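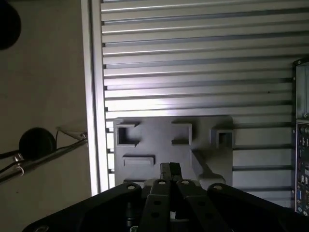 # Questions about the Mrema freezer swap

The Mrema swap is a shared cooking group in Hovstead. Each household cooks one dish in bulk, freezes it in portions, and trades those portions for dishes other households made. These are the questions that come in most often. If yours isn't covered, write to Subira Kirui at the group's usual address.

## How does a swap work?

You pick one recipe and make a portion for every household in your round, plus one for yourself. On swap day you bring the frozen portions to the hall on Pririsholm and go home with one portion of each dish. A portion is a main dish for four people.

## How many households are in a round?

Between six and ten. Below six there isn't much variety, and above ten most home kitchens run out of pots. The whole list has 75 households on it, so several rounds run side by side.

## What does it cost?

There's a fee of $3 per round for the hall. You pay for your own ingredients. Most people spend about the same as they would on a week of ordinary dinners. We don't settle up differences between dishes, so a lentil soup trades evenly with a beef stew.

## Who decides what I cook?

You do. Post your dish on the sign-up sheet before you shop. The first person to list a dish keeps it, and we allow two soups per round at most. In October we let that go to three and people complained, so it's back to two.

## Which dishes freeze well?

Chili, curries, meatballs in sauce, baked beans, pulled pork, enchiladas, shepherd's pie and most bean soups. Bread dough shaped into rolls is also fine if your round agrees to count it as a main with something alongside.

## Which dishes should I leave out?

Please don't bring:

- Anything with large chunks of boiled potato
- Cream soups (add the cream when reheating and say so on the label)
- Fried foods with a crisp coating
- Salads, raw cucumber or lettuce in any form
- Hard-boiled eggs
- Pasta that was fully cooked before freezing

If you want to make a pasta bake, undercook the pasta by a few minutes and use more sauce than you normally would.
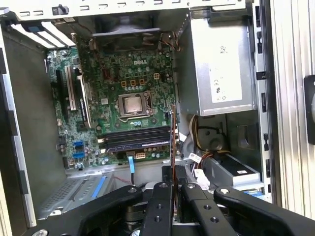

## What containers should I use?

Freezer bags laid flat are best for soups, sauces and stews. They stack well and thaw faster. Casseroles go in foil pans with lids. Don't use glass, and don't use anything you want back. Use a bag inside a second bag if the dish is thin.

## What goes on the label?

The name of the dish, the month it was made, your household name, every ingredient, and how to reheat it. Write on the bag before you fill it. Marker doesn't stick well to a cold, damp bag, and we've had a few mystery dinners that way.

## What about allergies?

List them when you sign up. Rounds without nuts, without dairy and without pork run whenever enough people ask. We can't promise that any kitchen is completely free of an allergen. If someone in your home has a severe allergy, a swap may not be right for you.

## How cold does the food need to be when I bring it?

Frozen solid. Put it in the freezer at least a full day ahead, two if the portions are thick. Carry it in a cooler. Portions that are soft at drop-off go back home with you, and you'll be asked to sit out the trade for that dish.

## What time is drop-off?

9:30 to 10:15 in the morning. Trading starts at 10:20. If you can't come, send someone with your portions and your cooler.

## I don't have a big freezer. Can I still join?

Yes. Eight flat bags take up less room than you might think. Two households can also share one place in a round and split the portions between them. Just put both names on the sheet.

## Do you have recipes sized for this?

Yes. The Raltovberg recipe binder is kept at the hall, and you can take photos of any page. Every recipe in it is written out for six, eight and ten portions, with a shopping list for each size.

## Can I drop out after signing up?

Up to a week before swap day, yes, with no fee. After that other people have already bought food to cook for you, so please find a replacement or make your dish anyway and have someone bring it in.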